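County shortens its shelter form, which now fits in a coat pocket

People leaving violent homes in Eskola County will no longer have to fill out a 39-page application before they can be considered for longer-term housing. As of Thu 21 July, the form is four pages, one of which is mostly a map to the office.

The old application had been around long enough to ask for a fax number. It also asked for a current address, a previous address, proof of both, and the signature of "the other adult in the household," who in most cases was the person the applicant was trying to get away from. Staff at the Cirkereo shelter had been telling people to write "see attached" on that line and attach nothing. The county accepted this for years.

"We had women who had packed a bag in eight minutes and then spent three weeks on the paperwork," said Hertta Kallio, who runs intake at Cirkereo. "Page 22 asked about boats."

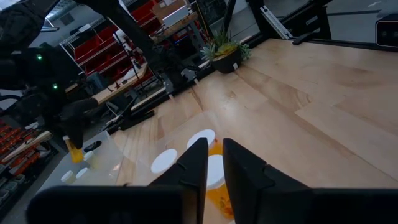
The change came after a records request by Kikico, a legal aid group, found that 1256 applications had been started under the old system and never turned in. The county's first explanation was that the applicants had "resolved their circumstances." Kikico's attorney, Manee Nuchit, asked how the county knew that. The county said it would look into it, and in March it said it had looked into it and did not know.

Under the new rules, an applicant can use the shelter's mailing address, and a letter from an advocate, nurse or school counselor will do in place of a police report. Nothing goes to the home address – a clause that took two meetings to agree on, the first of them spent on whether envelopes count as correspondence.

The county has also set aside money for up to 50 households to get first month's rent and a change of locks. Landlords will be paid directly, and the check will no longer carry the words "Domestic Crisis Unit" in red across the top.

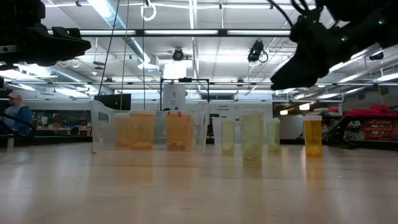
Capped bottles on a tabletop, with more in a plastic bin.

Saimi Hirvonen, who left her husband two winters ago and spoke at the final hearing, brought her old application with her and dropped it on the lectern before she started. The microphone picked it up nicely. She told commissioners she had finished all of it, boats included, and was turned down for leaving the fax line blank.

Commissioner Pirjo Miettinen, who voted against the shorter form at the first reading, voted for it this time. She said she still had concerns about losing data. Asked which data, she said she would have to get back to reporters.

Copies of the new form are at the Cirkereo office and at the front desk of the Follus library, where staff will hand one over without asking why. Applications already begun on the old form will be moved over by the county, and applicants do not have to start again.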